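Quick one, kettle's on

12 May 2021

Have about half an hour before I have to leave so this is going to be messy. Sorry in advance. I said in April I'd write up how the bread was going and then didn't, so.

The bread is going. Mostly. The starter is alive, which is more than I can say for the first one (left on the heater overnight, cooked it, whole house smelled like a brewery). This one came from Domnica Bogdan two doors down, who handed it over the fence in a jam jar and said feed it every day and don't fuss. I have fussed. It doesn't seem to care.

Anyway what I've been doing. Rye and white mixed, mostly white. Tried an all rye and got something you could prop a door open with. The kids ate it with golden syrup and were very polite. My sister said it tasted "European" and left the crust on her plate.

Hydration is where I keep coming unstuck. Everyone online wants you at 80 percent and I get why, the holes are gorgeous, but my kitchen is cold this time of year and the dough just lies there like soup. Can't shape it. Flour up to the elbows, dough in my watch strap, swearing. Dropped it back a fair bit and it's so much nicer to handle. Smaller holes. Butter stays on the toast. I'm calling that a win.

Flour. Switched from the supermarket stuff to a bag of Gratow bakers flour, which costs more than I wanted to spend, and yes it does make a difference, annoyingly. Holds itself up better. Colour's a bit creamier too. If anyone knows where to get it in the bigger sacks let me know, the little bags are gone in no time and I'm sick of lugging them home on the bus.

Timing, because a few of you asked. Mix after tea, fold it 4 times while the telly's on, then into the fridge before bed. Bake whenever I get up. Some mornings that's early and some mornings its not. The long ones in the fridge taste better anyway, more sour, and the crust goes all blistery. 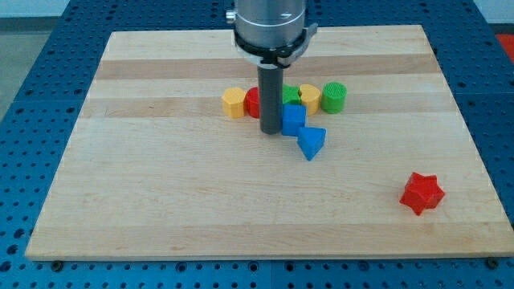 Scoring I am still rubbish at. I do one long slash down the side and hope. Had a go at the leaf pattern, the one everybody does, and it looked like something had walked across it. Sharp blade helps. So does doing it fast and not stopping halfway to have a think, which is my whole problem in life really.

Also the oven. Ours runs hot at the back so I turn the pot round after the lid comes off. Forgot last week, went to hang the washing out, came back to a loaf that was black one end and blonde the other. Cut the black bit off. The chooks had it.

Things that have not worked, for the record:

Olives. Too wet, went everywhere, purple dough.
Cheese on top. Welded to the pot. Soaked it for 2 days.
Leaving it to rise in the car because the car was warm. It was, very. Don't.

Thing that did work: leftover porridge in the dough. I know! Just a cold lump of it, squished in at the mixing stage. Makes it soft and it keeps for ages. Need to take a bit of the water out to make up for it or you're back to soup. I'm going to try it with a spoon of honey next, and maybe some of the sunflower seeds that have been at the back of the cupboard since who knows when.

Somebody commented asking if it's worth it when you can just buy a decent loaf. Dunno. The good bakery is a drive away and there's never a park. And I like having something on the go that isn't work or a screen. Feed the jar, fold the dough, go to bed. There were a couple of weeks back there when it was the only thing I did all day that I was pleased with, so I'm not going to be sensible about the price of flour.

Discard recipes, I have a list, will type it up. The crumpets are great and dead easy. The crackers need more salt than you'd beleive. The chocolate cake one I haven't tried but my neighbour swears by it.

Right, the bus. If you want some starter and you're local, leave a comment and bring your own jar, I've run out of lids.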